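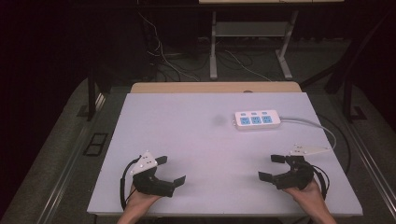
Two hand-held grippers over a white tabletop

From: Vandana Negi
Date: 11 September 2019
Subject: Re: Who owns the Plusden parcels?

Hi Elis, and hello everyone,

Thank you so much for digging into this, I read your note twice over breakfast!

Elis Gape wrote:
> The county register lists Trillico as owner of 518 acres at
> Plusden, but I can't find a single person's name behind it.
> Does anyone know if the new disclosure rule covers them?

As I understand the draft, it would - any company holding more than 230 acres has to name the people who control it. Misus is in the same boat, I think, though I'd want to look at their filing again before I swear to it. My worry is the grace period of 18 months, which seems awfully generous (plenty of time to move a deed or two).

The public hearing is in October and written comments are welcome until then. I've started a draft and would love your thoughts on it, Elis, especially the part on trusts.

Warmly,
Vandana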